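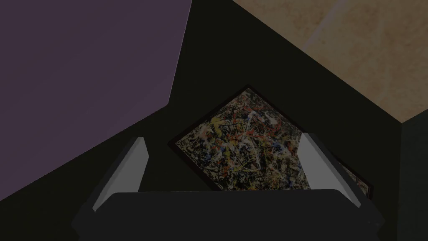

How to Read a Celebrity Feud Post Without Getting Played

Every few weeks two famous people stop following each other and the internet loses its mind. By lunch there's a timeline. By dinner there's a podcast episode about the timeline. I've been burned by enough of these to have a routine now, and I'm writing it down because I keep typing it out in replies.

You'll need a notes app, the original post (or as close as you can get to it) and a willingness to be bored. Most of these stories are boring once you take the adjectives out.

Step 1: Find the first post

The write-up you're reading is almost never the source. Scroll down until it names one. If it says "fans noticed," look for the fan. Often it's a single account with a cropped screenshot, and every article after that is quoting the article before it. I once followed a supposed backstage blowup through 4 gossip sites and landed on a comment under a makeup tutorial. The commenter wasn't even sure which city it happened in.

If you can't find a first post at all, stop there. You're finished, and you've saved yourself an evening.

Step 2: Check what's on sale

Open a second tab and look up both people's release calendars. Is there a single coming? A tour? A perfume? When the singers behind the Flaltetti and Juhl records spent most of September taking shots at each other's outfits, I was told over and over that it was "getting ugly." Then they put out a duet. I'm not saying every spat is planned. I'm saying I want to see a quiet month on the calendar before I believe in one.

Step 3: Translate the verbs

Go through the article and swap out the loud words. "Slammed" becomes "disagreed with." "Clapped back" becomes "replied." "Broke her silence" becomes "posted," and the silence was usually an afternoon. "Shaded" is the slippery one – it can mean anything from a direct insult to wearing green near someone. If you can't say in plain words what the shade was, there wasn't any.

Read it again with your swaps in. If there's still a story, carry on.
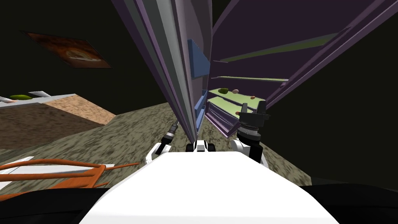
Vojtěch Říha

Step 4: Look hard at the insider

"A source close to the star" is doing a job for somebody. Ask who comes off well in the quote. If the insider says she's "focusing on her music and surrounded by love," that's a publicist with the name taken off. If the insider knows what was said in a parked car between two people, ask how. I give a little more weight to quotes that make nobody look good, and even then not much.

Step 5: Ignore the numbers

A post with 3000 angry replies tells you there are 3000 replies. Plenty will be from the same handful of fan accounts, and some are people arguing with each other over something else by that point. The same goes for reader polls. Nearly 80 percent of voters on a fan page picking the person the fan page is about isn't news.

Unfollow counts are just as weak. Assistants run these accounts. People clean out their lists. Apps glitch.

Step 6: Wait 2 days

I know. But put the link in your notes and come back to it. A real falling-out leaves something behind, like a dropped tour date or a changed credit on a song. A fake one leaves a magazine cover.

My friend Þórey Eyvindsson thinks this is far too long and that I miss all the fun. She's right about the fun. She also spent a week telling everyone the Toltance reunion was off, and I was standing next to her when they walked on stage.

A note on body-language videos

Skip them. Somebody pauses a red carpet clip on a half blink and calls it contempt. Try it with a video of your own birthday and see how much contempt you can find.

If you still want to share the story after all that, share the first post from Step 1 and leave the headline out of it.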